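Who says you have too much stuff?
Speaker notes – Jovita Maldonado
Reldale Library evening talks, June 2021

Before I start: phone off, water on the lectern, check the clicker. Skip the bio. The host will have read it already and it is too long.

Opening

Start with the question on the title slide and leave it up for a bit. Let people answer in their heads. Most will say "I do" or "my husband does."

Then: I have been reading decluttering books for a long time, and I used to give them as presents. I am not here to tell you they are wicked. I am here to ask how they know what they say they know. When I started checking, I found a lot of confidence and very little underneath it.

Say up front that I am not a psychologist. I was a household columnist at a small paper and then I edited how-to books, so I know how the sausage gets made. I have been the person who said "can we put a number in this chapter?"

Claim one: the number of things

You have all heard a version of this. The average home contains such-and-such thousand objects. The number changes depending on who is selling what. I tried to trace it and got as far as a magazine piece quoting a speaker, who was quoting a different magazine piece. No method, no sample, no definition of an object. Is a box of staples one object or a boxful?

So I did my own count. One apartment, mine, over a long and stupid weekend. I stopped at 3,363 and had not opened the sewing box. (Pause for laugh. If there isn't one, keep going.)

What does 3,363 tell me? Nothing at all. I don't know if it is high. I don't know if I would be happier with 200 fewer. The figure has a nice solid sound to it, and the sound is what gets it printed. If I had counted each teaspoon as cutlery, singular, I could have come in a lot lower and written a book about how I did it.

Ask the room: has anybody here ever counted? Somebody always has. Give them a minute, no more.

Claim two: clutter makes you ill

Be careful here and go slow. There is research on home and stress, and I don't want to wave it off. But look at how it gets used. A study finds that people who describe their homes as messy also report feeling worse. Fine. By the time it reaches the back of a paperback, mess causes stress, and clearing the mess cures it.

Ask them to think of the worst year they have had. Was the house tidy? Mine wasn't. My mother was sick and there was mail on the stairs. I did not feel bad on account of the mail. The arrow could point either way, or there could be something else pushing both ends.

What I would want to see before I believed the cure: take a group of people, help half of them clear out, leave the other half alone, come back after a year. Not after a week. Everyone feels good after a week. I felt good for a week after I bought a bread machine.

Claim three: the method

Kesus. Some of you have done the Kesus course, I can tell from the sign-up sheet. No shame in it, I did it too, in April, with my own money. Three evenings and a workbook. (Hold up workbook.)

Things I liked: the teacher was kind. The advice to begin with something you don't care about was sensible. I have kept the trick with the shoebox.

Things I have doubts about: the success rate. The brochure says 571 people "transformed their homes." I wrote and asked what counted as transformed. The answer was that they had finished the course. So it is an attendance figure. I transformed my home too, by that measure, and I came back from the last evening and put my coat on the chair with the other coats.

I also asked if anyone had checked on those people later. They said they get a lot of lovely emails. I'm sure they do. The people whose hall closet filled up again by Christmas are not writing lovely emails.

If someone from Kesus is in the audience, invite them to answer at question time. Mean it.
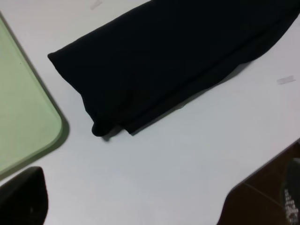
Folding is where I lose patience with the whole field. Every method has its own fold, and every one of them says the others waste space. I have read that shirts must stand on end, that they must lie flat, that they must be rolled, that rolling ruins them. The space argument should be easy to settle with a drawer and an afternoon, and I could not find one book that had bothered. Take a length of black cloth folded lengthwise, like the one on the slide. It looks tidy enough from across a room, with that one straight side, but the other side has gone wavy where the layers bunch up, and any fold I make at home looks more like the wavy side. The books show you the straight side. Cloth has a thickness and it has to go somewhere.

I did try the drawer test. Same drawer, same T-shirts, flat and then upright. The result was that I fit 2 more shirts in upright. Then I did it again the next day and got them all in flat, because I pushed harder. That is the level of evidence we are working with, and mine is at least written down.

(If short on time, skip to Kazemi.)

What upright folding does do, and I'll grant this freely, is let you see what you have. You find the green one. That is a perfectly good reason to fold things that way. It doesn't need a story about space or energy or respect for the garment.

Claim four: you will never miss it

This is the one I want people to take home and argue about. The promise is that nobody regrets what they get rid of. Really? Who asked them?

Read out the Kazemi letter. Keep it short, only the middle part:

"I gave away the good pot with the lid because I had not used it in a year. The next winter I wanted it every week. I did not tell my sister, who gave it to me, and I still have not told her."

Regret like that doesn't show up anywhere. There is no form to fill in. And look at the rule itself – if you haven't used it in a year, out it goes. Why a year? Why not 18 months? A year is a round thing that fits on a page. It would throw out a fire extinguisher. It would throw out most people's suitcases as of right now, after the past year or so.

Also worth saying: the rule is easier to follow if you can afford to be wrong. If I toss a drill and need one later, I can grumble and buy another. My neighbor keeps three broken lamps for parts, and twice now she has made a working lamp out of them. A television crew would have those lamps on the curb in five minutes and play sad piano over her face while they did it.

The Plasham part

Keep this brief, some of them will have heard it from me before.

The street I grew up on in Plasham had a swap table outside the laundromat. You left what you didn't want and took what you did. No method. I would love to tell you it worked better than the courses, and I notice how much I'd love to tell you that, so I went back and asked people. The memories did not match. One woman said it was wonderful. One man said it was mostly wet magazines. I remember a pair of roller skates, and I may have made up the color.

So I'm not putting the swap table up as the answer. I don't have numbers for it either.

What I'd ask before I bought the next book

Don't read these off like a list, just talk through them.

Where does the figure come from, and can I find the page it came from? If the footnote leads to another self-help book, I stop.

Who was left out? People who quit, people who moved, people who never wrote back.

What is being sold alongside? There is a funny thing where the cure for too many objects is a set of matching boxes. I own some. They are full of other, smaller boxes.

What would the author accept as a sign that it had failed? I have put this to four authors by email. One replied, and she said the reader had not done it properly. If a method can't fail, only you can, then I'd be slow to hand over my money.

Closing

Don't rush this. Say plainly that if you like a clear table, clear the table. I do like one. I get more done at it, or I believe I do. Liking it is enough of a reason and you don't have to prove it to me.

What I object to is being told there is a science of it when there is a brochure.

Questions. Likely ones:

Hoarding – this is a medical matter, I am not qualified, say so and give the library's leaflet. Do not improvise.

"But it worked for me" – good, glad to hear it, ask how long ago.

Children's drawings – I kept all of mine and I can't defend it.

Leave time to stack the chairs. The room has to be handed back by nine.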